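Daltley library to close for two weeks

21/01/2019

Daltley library will shut on Monday for work on its heating. Uddin, the contractor, will replace 3 boilers, and loans have been extended.
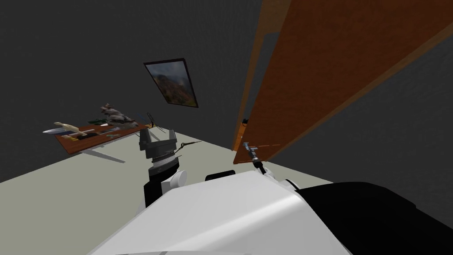
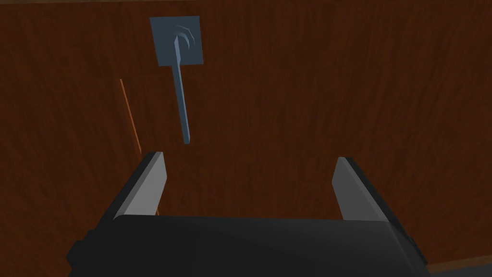
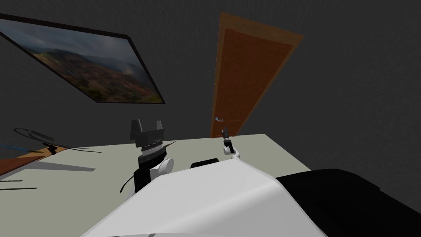
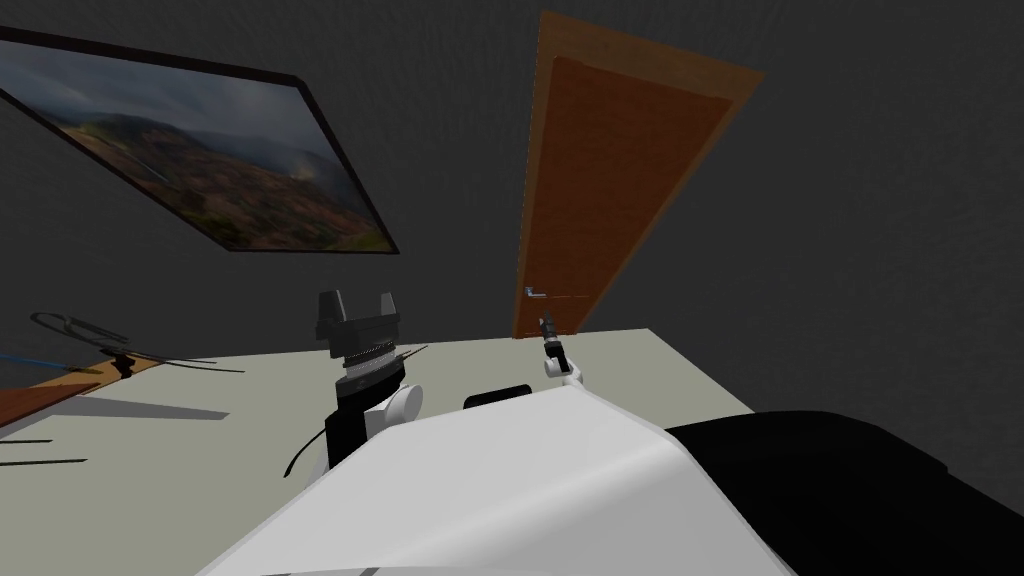 Second picture: a spatula on a wooden surface. Third and fourth: a framed landscape on a dark wall.

Nadja Aebischer, the librarian, said 1282 people had signed up since September. Returns can be left at the Nerkar Road shop.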